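Will a robot ever put the screws away?

My test for whether the machines are ready has nothing to do with backflips. I want one that will tidy a drawer organizer. 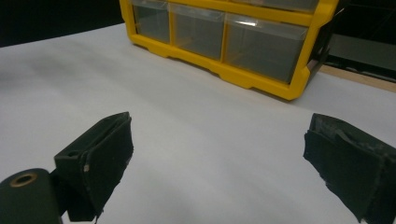 Bernice Antwi wrote to me after my November post to say I was setting the bar in a silly place. Her view is that folding towels is the real exam, that cloth is the thing that beats them every time, and that little plastic drawers are practically a gift because they only move one way. In, out, done. She'd have a machine on that job tomorrow.

I've been chewing on this for days, Bernice, and I still think you're wrong! (You're right about towels.)

Think about what your hand does with a small clear drawer. You don't pull it so much as tease it. You get a fingertip on it, feel whether it's going to stick, and ease off right when it lets go so the whole thing doesn't end up in your lap with 2000 washers. I've dumped mine on the garage floor twice and I have ten fingers and decades of practice. Two fingers with foam on them, which is what you've got with a simple gripper, have to do all that with a lot less feeling. And then there's the see-through plastic. Cameras have trouble with clear stuff, it shines in one spot and disappears in the next, and how far away is the front of it supposed to be? My own eyes get it wrong under the shop light.

That's just opening it. The chore is the sorting, and sorting means knowing that the short screw goes with the other short screws and the one with the chewed-up head goes in the trash. My brother-in-law's outfit, Laryea, does small parts kits for cabinet people, and they had a sales guy in from Vidmont last spring with a very nice arm and a very nice video. In the video it never missed. On their bench it did 16 hinges in a row, beautifully, and then picked up two at once and stood there holding them like it was waiting for a bus. The guy said that would be fixed in software. Maybe it has been! They didn't buy it, so I can't tell you.

What I do believe is the learning-by-showing business. You take the gripper in your own hand, do the job with it over and over, and the computer gets to study how you did it. I like that a lot better than somebody typing rules, and if you've ever tried to explain to a teenager how to load a dishwasher you know why. The catch is how many times you have to do it. I read one write-up where they had 1607 tries at a single chore, and it still got confused when the box was turned a different way.

So where does that leave us? For a shop with the same part in the same spot all day long, sure, they're here, they've been here. For my garage, where the organizer gets shoved over whenever I need room for the vise, I'd say not yet. I'd pay decent money for one that got it right most of the time and yelled for me when it didn't.

Next time I want to get into dishwashers, and I have opinions about the silverware basket. Bernice, you're welcome to bring the towels.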